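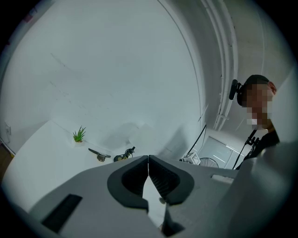 The Trial Fortnight

Print this page
E-mail this story to a friend

The Zedau kit came to Pevbridge in October on two weeks' free trial. After that it would be 2000 pounds or send it back.

Mackenzie Simard read the booklet on the stairs. The kit was a grey hand gripper with two dark jaws, and the idea was simple enough. You did a job with the gripper in your own hand, over and over, and Zedau turned your goes into something an arm could do later without you. The arm was extra.

She put the gripper to work on the white table against the wall. There was a small plant on it, and she began with that. Pick up the pot, move it along, put it down. The jaws met at the tips in a pointed arch and the pads inside them were black. The first time, she squeezed too hard and the pot skidded. By the tenth she had stopped looking at her fingers.

"What's it like?" Caron asked on the phone. Caron was paying for half.

"Heavy by teatime."

"The Grolura one was lighter."

"The Grolura one dropped things."

She did 37 goes before supper and sent them off. The answer came back at nine that evening. Thirty-five had been accepted. Two had been marked "hesitation", with the times beside them, and she knew which they were. Her mother had rung during the first. In the second she had been thinking about her mother.

The next morning she did them again, at the same speed as the rest, and both went through.

She wrote her review for Caron on the back of the delivery note. Grip good. Trigger stiff. Booklet poor, pages on charging in the wrong order. Support answered in roughly an hour and were polite about it. Then she wrote that the thing noticed when you stopped, and crossed it out, and wrote it again lower down.

"So do we keep it?" said Caron.

Mackenzie looked at the plant. It wanted water — she had moved it all those times and not once given it a drink.

"Ask me at the end of the fortnight," she said, and went to fill a cup.

Print this page
E-mail this story to a friend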